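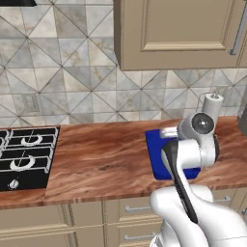 Recording demonstrations for the Groen kitchen task set

Prerequisites: a working Ponham install, the Groen scene pack and 300 GB of free disk. Episodes are recorded in simulation only.

1. Load a kitchen layout and set the random seed. Colours and textures for the tiles, cabinets and countertop are drawn from the seed, so write it to the episode header before the first step.

2. Home the arm. Check that no link intersects the counter or the backsplash at the start pose.

3. Start recording, then teleoperate. Keep the motion continuous. Pauses longer than 80 frames are flagged by the validator.

4. End the episode once the object has settled at the goal and the gripper is open. The hard limit is 4,000 steps.

5. Label the outcome as success, failure or discard. Keep failures in their own folder. The Zanby loader reads them separately and will not merge mixed directories.

6. Replay every episode from its stored actions. If the final object pose drifts past the tolerance in the config file, mark it discard.

The April release contains 1,634 episodes after filtering. Most rejected episodes failed at step 6, usually from a mismatched physics timestep. Check that value first if your replays diverge.

Maintained by Annelies Van Leeuwen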